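Unit 6: Planning and costing a manipulation bench
Handout for the equipment planning block
Version 01/06/2025

Read this before the costing exercise. The lecture covers the same ground faster and leaves out the table of consumables.

6.1 What you are being asked to do

Each group prepares an equipment plan for one bench with one robot arm, to be used for household object handling. You are not choosing the arm. The arm is fixed by the department's agreement with Prelteo and is the same for every group. You are choosing everything that sits around it, and you are saying when each item has to be ordered.

Students who have done the earlier units tend to spend most of their effort on the arm anyway, comparing reach and payload. Leave that alone. In the plans handed in last December, the arm was never the reason a bench opened late. The hold-ups were power outlets, mounting plates, a missing gripper flange and, in one case, a countertop that was delivered without the holes drilled.

6.2 Capital and running costs

Split the plan into two sheets from the start. Capital covers items that are expected to last the life of the bench: arm, controller, gripper, mounting, cameras, worktop, safety hardware. Running costs cover anything you will replace: finger pads, cables, objects, cleaning supplies, storage, operator hours.

Some items sit on the line. Gripper fingers are a good example. The finger body is capital and the pad at the tip is a running cost, even though they usually arrive in the same box. Enter them separately. If you put the whole assembly under capital you will have nothing in the second sheet when the pads wear, and worn pads are the most common request the lab gets.

Operator hours belong in running costs whether or not the operator is paid from your grant. Write the hours down even where the dollar figure is zero. The reviewer wants to see that you have thought about who is standing at the bench.

6.3 The worked example: the Flalanthorpe bench

The example used in the lecture is a bench fitted out for the Flalanthorpe project, which deals with mugs, cups and the racks they are kept on. The main lines are given here. All amounts are in dollars, before tax.

Gripper, with flange adaptor: 2322
Spare finger pads, one set: 385
Object set, first purchase: 473
Worktop: supplied by the building, no charge
Arm and controller: covered by the Prelteo agreement

The three charged lines come to 3180. Groups often stop there. The example also needs mounting hardware, cable covers and a storage cabinet, which were already in the room and so do not appear. If your room doesn't have them, you have to add them. Go and look before you write the plan.

Note that the spare pads are entered as one set. The gripper has 2 fingers and pads are sold by the pair, so one set means one full change. Check how the supplier counts. Landico quotes by the pair and Yáñez quotes by the single pad, and a group that mixes the two will be out by half.

6.4 Ordering sequence

Work backwards from the first day the bench must run. The usual order is:

Services first (power, network, air if needed)
Mounting and worktop
Safety hardware
Arm and controller
Gripper and adaptor
Cameras and lighting
Objects and storage

The sequence is about when to place the order, which is different from when the item arrives. Services go first even though there is nothing to unpack, and a request to the building office can sit in a queue for longer than a gripper takes to ship. Objects go last because they can be bought in an afternoon, but see 6.6, as there is a catch.

Leave a gap between the arm and the gripper if the supplier allows it. You want the arm mounted and moving on its own before anything is bolted to the end of it. A fault found at that stage is clearly a fault in the arm. Once the gripper is on, both suppliers will ask you to rule out the other one.

6.5 Worktop and surroundings

The worktop is usually treated as furniture and left to the building office. That's fine for cost, but you should still state what you need. At minimum give the size, the height, the load at the mounting point and the surface finish.

Finish matters for two things. A glossy surface throws reflections, and the cameras will see them. A speckled surface hides crumbs and scratches, which pleases the cleaners, but it makes small dark objects harder to pick out. Neither rules a surface out. Say which one you have and put some money aside for lighting.

Backdrops are cheap and often forgotten. A plain curtain behind the bench keeps people walking past out of the camera view. Price the rail as well as the fabric – the rail generally costs more, and it has to be fixed by someone approved to drill the wall. Put the fabric under capital if it stays up permanently.

Allow room for the arm to come in from one side. In the planning drawings, shade the part of the worktop the arm will pass over and keep fixed items out of it. Cables need to be in the drawing too. They hang from the gripper and move with it, and they take up more space than the arm does in some positions.

6.6 The object set

This is the line most groups get wrong, usually by making it too small and too tidy.

A set of identical mugs is easy to buy and easy to replace, and it tells you very little. For household work you want differences that affect the grip: handle shape, wall thickness, surface, weight. For a hanging task you also want differences in where the mug hangs, and so the stands count as objects and belong in this line. Buying one stand is a false saving. A wire rack and a wooden mug tree put their hooks and pegs at different angles and leave different amounts of clearance for the fingers.

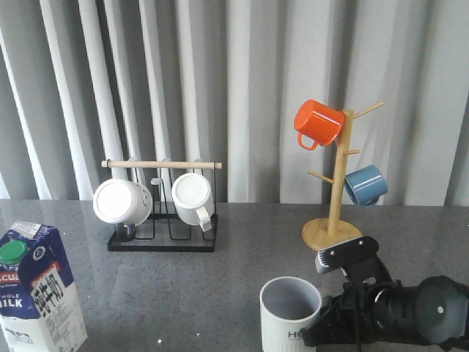 The first purchase should also allow for breakage. Ceramic breaks and enamel chips, and a chipped mug should come off the bench the same day. For ceramic, buy at least one spare of every item. For enamel you can usually get by without, provided the shop still carries the line. The catch mentioned in 6.4 is that household shops change their stock with the seasons. If your plan depends on being able to match a mug next year, buy the match now and store it.

Printed mugs are fine and often cheaper. Record what is printed on them, as it is the quickest way to tell two white mugs apart on an inventory sheet. Colour and handle type come next.

Everyday extras such as food cartons can be added at almost no cost. They give a bench the look of a real kitchen counter and they force the arm to work near things it isn't meant to touch. Enter them under running costs and plan to replace them.

6.7 Gripper fingers and pads

Ask the supplier three things in writing. How are the pads held on? Can they be changed at the bench, or does the finger have to come off? Are the pads sold separately from the finger plate?

Screwed plates take longer to change but stay where they are put. Glued pads are quick to replace and will shift on a curved handle if the glue is tired. For mug work the example bench allows for one change of pads before a reorder. Your own plan should state how many sessions you expect between changes, and what you are basing that on. A guess is acceptable if it is labelled as a guess.

Do not order custom fingers in the first round. Run the bench with the standard ones, keep a log of which grips fail, and put custom fingers in the second year if the log supports it.

6.8 Contingency

Use a single contingency line at the foot of the capital sheet. Do not pad individual items. Reviewers compare your figures with the quotes attached, and a gripper priced above its own quote will be sent back.

Running costs carry no contingency. If you are unsure of a quantity, raise the quantity and explain it in the notes column.

6.9 What to hand in

Capital sheet and running cost sheet, with quotes attached
Ordering sequence with the latest order date for each item
One drawing of the worktop, seen from above, with the arm's side marked
Object inventory, including stands
One page on what is already in the room

Quotes from Landico and Yáñez are kept in the course folder and may be used as they stand. If you get your own, include the shipping line. Plans without the drawing will be returned unmarked.

Reading for next time: Unit 7, maintenance schedules, sections 7.1 to 7.3 only.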